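**Lab rules for arms that work near people and props. A thread, numbered so you can argue with a specific one.**

**1.** I've been writing the operating rules for our manipulation lab since March. The old document was 30 pages and people signed it without reading it. The new one fits on two sides of paper. I'm posting most of it here because a few people at other labs asked.

**2.** Scope first. These are rules for a single fixed arm doing tabletop or play-kitchen tasks, with one or two people in the room. They don't replace the manufacturer's manual or your risk assessment. If your site has a safety officer, that person outranks this thread.

**3.** Rule one: one operator per arm. The operator's name goes on the whiteboard before the brakes come off. If you leave the room, you lock the arm and wipe your name. No handing over by shouting across the desk.

**4.** Rule two: the stop button is in the operator's hand or within reach of it. We used to allow "on the bench." Then the bench filled up with laptops and the button ended up behind a monitor. Within reach means you can press it without standing up.

**5.** Test the stop at the start of every session. Arm moving slowly, press, watch it halt, release, log it. It takes less than a minute. Guangming Long checks the log and will come and find you if the line is blank.

**6.** Rule three is about speed. New policy, new script, new scene: first run at 5 percent of the speed limit. If that run is clean, go up. We cap at 80 percent for anything with a person inside the tape, and that includes somebody who only leaned in to look.

**7.** People ask why we don't just run everything slow. Some tasks behave differently at low speed, and a slow pass can hide a bad controller gain. So slow first, then the speed you intend to use, with a hand on the button both times.

**8.** Rule four: hands stay out while the arm is live. To reset a prop, pause, say "in," reset, step back, say "clear." The operator repeats "clear" and resumes. It feels silly for the first hour. After that you stop noticing.

**9.** If you work alone you still say the words. I do. It slows you down at the one moment you want to be slowed down.

**10.** Rule five covers clamps and mounts. Check the clamp on the arm table and any clamp on the furniture before the first run of the day, by hand. Looking at it doesn't count. A fixture that has shifted a little won't look wrong, but your saved poses will be.

**11.** Jessie Dalgleish added a line I had left out: check again after anyone moves the table, and after any protective stop. A hard contact can shift the furniture even when the arm recovers fine.

**12.** Rule six: draw the keep-out volumes before you draw the task. Shelves, faucets, side panels, anything that sticks up or hangs over the work area. We used to let people add these later. Later usually meant after a scrape.

**13.** Pay attention to the forearm and elbow. Beginners plan for the gripper and forget the rest of the arm. Most of the contacts in our log are links touching furniture while the fingers were exactly where they should be. 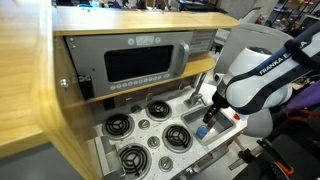

**14.** Sinks and other recessed spots get their own approach. Come in from above, stop at a fixed height, then descend straight down with a force limit set. Leave the same way. No sideways moves until the fingers are clear of the rim.

**15.** Rule seven, props. Light, blunt, and nothing you'd mind dropping. No glass, no real blades, no liquid near the base. If a prop cracks it goes in the bin that day. A cracked prop gives you bad data and a sharp edge.

**16.** Rule eight, logging. Every episode gets an operator, a task name, a speed setting and an outcome. Failures stay in. We had a batch of 2000 episodes where somebody had deleted the misses to tidy up, and we couldn't use it for the thing we collected it for.

**17.** The outcome field has four values: success, failure, stopped by operator, stopped by robot. Don't merge the last two. If the operator stops are climbing, people are nervous about something, and you want to know what it is before it becomes the other kind.

**18.** Near misses go in the same log as contacts. No names in the near-miss column. We tried it with names and got almost no entries. Without them people started writing things down.

**19.** On tools: we keep the log in Murnov and the checklist on paper, clipped to the table. I tried to move the checklist to a tablet and people ticked everything in one go at the end. Paper isn't perfect either, but you can see when it hasn't been touched.

**20.** Visitors. They stand outside the tape, they get told where the stop button is, and they don't operate. A demo is a normal session with more people watching — same speeds, same words, same log. I would cancel a demo before I'd skip the stop test for it.

**21.** Two things I haven't settled. One is how long an operator should go without a break. Ours is 30 minutes now and some people think that's too short for teleoperation, others too long. The other is whether remote sessions should be allowed with nobody local. My answer is no, but I haven't written it down properly.

**22.** If your lab has a written rule for either of those, please reply with the actual wording. I'll credit you in the next revision. Current version is dated 10 July 2020 and I'll post changes under this thread.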